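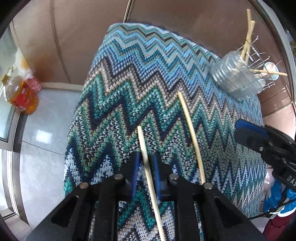
Call for makers: the Makhubela Blanket Project

Do you knit or crochet? Would you like to spend the autumn making something big with other people who do? We are looking for 40 makers to join us from September, and we would love to hear from you, whether you've been at it since childhood or only learned last winter.

What we're making

The Makhubela Blanket Project began as a table of four people in the back of the library, swapping leftover wool and complaining about sleeves. Last year the group finished 427 blankets, which went to families moving into their first settled home after a spell in temporary housing. This year we want to try something a bit more ambitious. Alongside the ordinary blankets we'll be making a set of eight very large hangings for the long wall at Plevilus Hall, where the winter lunches are held. It's a lovely room but a terribly echoey one, and wool does wonders for that (anyone who has tried to hear their neighbour over the soup will know what we mean!).

The hangings will be built from strips, each worked by one maker and then joined on the big tables at the hall. Every strip has the same number of stitches across, but the colours are up to you. We'll give each table a loose palette to start from and then you can argue it out among yourselves, which was easily the best bit of our trial run in the spring.

Who we'd like to hear from

You should be able to knit or crochet a plain rectangle without help and follow a simple written pattern. That really is all. If you can increase and decrease you'll manage ripple stitch within an evening, and somebody at your table will happily show you.

We'd be especially glad of:

People who can read both UK and US crochet terms and don't mind translating
Left-handed makers, as we have several left-handed beginners who'd like to sit opposite one
Anyone who enjoys sewing in ends (you do exist, and you will be adored)
Weavers and spinners who are curious and fancy a change

You need to be 16 or over. Under-18s are very welcome but we'll need a signed form from a parent or guardian.

What's involved

We meet once a week for two hours, from September until the hangings go up. There's an afternoon group and an evening group, and you can swap between them if your shifts change. Please don't sign up if you can only come once or twice, but nobody will be cross about a missed week, and you're free to take your strip home.

Most people find they do an hour or two at home as well. A strip takes a steady knitter six or seven weeks, and crochet is usually a little quicker. If you get stuck, bored or poorly, tell us and we'll find someone to finish it with you.

What you'll get

All yarn is provided. Flamum, the mill shop on the ring road, has let us have 3710 balls of discontinued double knitting at a price we could hardly believe, so the cupboard is fuller than it has ever been. It's a wool and acrylic mix, machine washable, and soft enough for most people with fussy skin. Hooks and needles can be borrowed, in all the usual sizes plus some chunky-handled ones for sore hands.

This is an unpaid role, but we refund bus fares and parking on the night. Tea, coffee and squash are free. There's usually cake, and it's usually very good.

We're also running two short evenings in the first month, one on blocking and one on joining strips without a ridge. Zanele Fourie will lead both. She taught textiles for years and can spot a dropped stitch from the other side of a car park.

Getting in and getting about

The sessions are at the Drumum Centre, ground floor, with step-free access from the rear entrance. The lights over the tables are bright, and we have two daylight lamps for dark yarn. There's a hearing loop in the main room only. If you'd like a quieter corner, or you need to bring a carer or a small child, just say so when you get in touch and we'll set it up.

How to take part

Send us a few lines telling us what you like to make, how long you've been doing it, and which group would suit you. A photo of something you've made would be smashing, but it isn't a test and half-finished things count. You can email, ring, or drop a note in the blue box at the Drumum Centre reception.

Please get in touch by 04/06/2026. We'll reply to everyone within a fortnight and invite you to a welcome session, where you can pick your yarn and meet your table. If we have more people than chairs we'll start a waiting list, and those on it can still come along to the blocking and joining evenings.

Questions about any of this should go to Zanele Fourie, care of the centre.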